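Week 6: Choosing a gripper before you've met one
Lab notes, Kwame Opoku, June 2018

Both candidates get their first trial in the simulator, where a dropped vase costs us nothing and a dropped student isn't modelled. The Dredex is a parallel-jaw gripper. The Urrego is a suction cup with a high opinion of itself.

Start with the drive across the room. Save the base pose before you plan any arm motion, or you'll be comparing parking jobs.
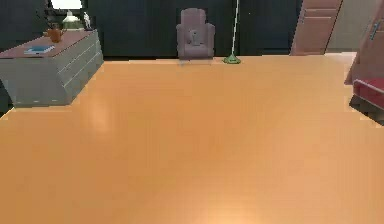
Run each gripper 13 times per object, same seed list, same controller gains. If you tune the gains for one and forget the other, you have reproduced most of the literature.

Score a grasp as held only if the object stays put for 3 seconds after the lift. Jar and bowl: try the rim first. Ball: check the jaw opening against the diameter before you queue a batch. Last December a group queued 1000 attempts at something wider than the jaws and got a very consistent result.
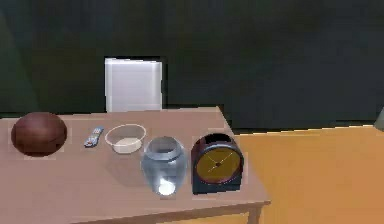 Camera placement counts as a variable, so log it. A view that crops the remote will give you a poor pose estimate, and the gripper will get the blame — it always does. 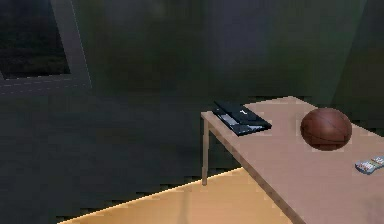 Write-ups go in the Onport folder. Include failures, with contact forces. Hardware trials at Ristinport come after marking.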